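4. Adding a Connecting Flight to a Trip

Use this section to join two flights in Jomel when the traveler changes planes. Both flights must already be in the trip list. If they are not, see Section 3.

4.1 Linking the flights

1. Open the trip and select Segments.
2. Select the arriving flight, then select Link Onward.
3. Choose the departing flight from the list. Only departures from the same airport are shown.
4. Check the terminal for each flight. If the field is blank, enter it by hand from the ticket.
5. Select Save Link. The two flights now appear under a single heading.

Note: Jomel accepts up to 3 linked flights in a trip. For longer routes, create a second trip and give it the same trip name.

Caution: Linking flights in Jomel does not change the booking. Flights on separate tickets remain separate, and bags may have to be claimed and checked in again at the connecting airport.

4.2 Setting the minimum connection time

The minimum connection time is stored by airport. The value supplied for Bornodeo applies to transfers within one terminal. Transfers by shuttle bus need a longer value, entered under Airport Overrides.

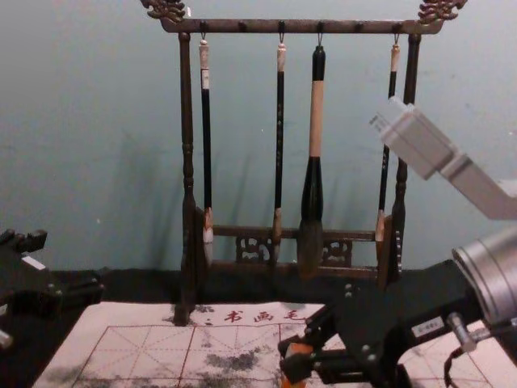 4.3 Connection alerts

1. Select Settings, then Alerts.
2. Turn on Short Connection.
3. Enter the number of minutes. Values above 300 are rejected.
4. Select Apply to This Trip or Apply to All Trips.

An alert is sent when the time between arrival and departure falls below the value entered. Alerts use local airport time. Trips saved before the March update keep their old setting until they are opened and saved again.

Error 394: the departing flight leaves before the arriving flight lands. Check both dates, then repeat step 3 in 4.1.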